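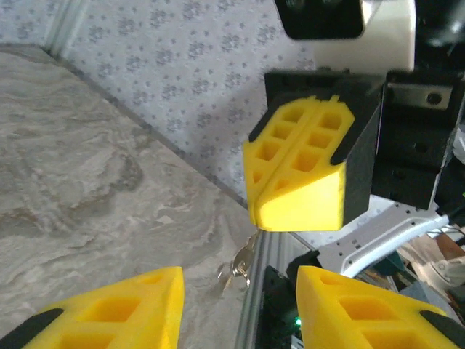 Spare keys, mostly. That's what people write to us about, so that's what this page is for — what to keep, what to chuck, where to put the lot. Swap shop questions are on the other page. A small bunch on one ring is the size to aim for, silvery keys all hanging at their own angle so you can get a finger between them. Anything fatter than that goes in the bag like a fist and you never find the right one in the dark. Updated 2022-07-20, bits still missing, sorry.

How many rings should I have?

One for the door, one for everything else. Sheds, bikes, window locks, the thing for the meter cupboard — all on the second ring and that one stays at home. If you have a garage you use daily then fine, garage key goes on the first.

I have a drawer of keys and no idea what any of them open. Where do I start?

Tip them out on a table. Pair up the ones that look the same. Then walk round the house with them and try every lock, windows too, and don't forget suitcases. Tag as you go, not after. You will think you'll remember and you won't. Takes an evening. What's left goes in an envelope with the date on it.

How long do I keep the mystery envelope?

We say 6 months. Some say a year. If you've moved house and the key is from the old one, give it back to whoever lives there or get rid.

Can keys go in the household recycling?

Not usually, too small, they drop through. Take them to the metal skip at your tip, or ask a key cutter if they have a scrap tin. The one at the Clurken counter in Revdale market does, has done for years. Take the plastic caps off first please.

Should I write the address on the tag?

No. Never. Not the house number, not the surname. Write "back" or "shed" or use a colour. If you must have somthing on it put a phone number.

What do I keep spares in?

A small flat box with a lid that stays shut. Doesn't need to be a proper key box. Old gift boxes are good, pencil tins, the thing your earrings came in. A pattern helps — you can say to someone over the phone "the flowery one, second shelf" and they'll find it. Plain brown ones get thrown out with the post.

Do I need a key safe outside?

Depends who needs to get in. Carers, yes, worth it. For the cat sitter twice a year, no, just hand over a key. Ask your insurer before you drill anything.

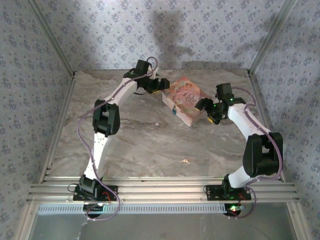 One reader from Murín wrote to say we've got the box question wrong: hooks are better, because with a box the family just throws everything in and it turns into the drawer again within a fortnight. She has had hooks inside the larder door for 21 years and has lost one key in that time, and that was down to the dog.

Ok so hooks or a box?

Fair point above. Hooks if you've got a cupboard door nobody outside can see through a window. Box if you rent and can't put screws in, or if you've got little ones at grabbing height. Both is fine too. Box for the rarely-used, hooks for the rest.

Pink box, orange box, does it matter?

No, but someone asks every time. Pick one that doesn't match the wallpaper or you'll look straight past it.

My key is stiff. Oil?

Graphite, not oil. Oil picks up fluff. Soft pencil rubbed along the teeth works if you've nothing else in. Try the key a few times, wipe, try again. If it still sticks, it may be a bad copy — have one cut from the original, not from the copy of the copy.

What do I do with a bent ring?

Bin it. They're pennies. Once the split ring gapes the keys walk off on their own. Open a new one with a staple remover, saves your nails.

Do you sell tags?

We do, packs of 6, mixed colours, from the Vustberg stall or by post. We had 3000 printed in February with the hole too near the edge so if yours has torn send us a note and we'll replace it, no need to send the old one back. New batch is ok.

Somebody's handed me a found set, now what?

Put a card up near where they turned up, say "keys found" and nothing about what's on the ring. Let them describe it to you. Local shop often has a hook by the till for this. After that, the police front desk if yours still takes them, plenty dont.

Can I ask something that's not on here?

Yes. Form at the bottom of the contact page. We answer in batches so give it a week or so.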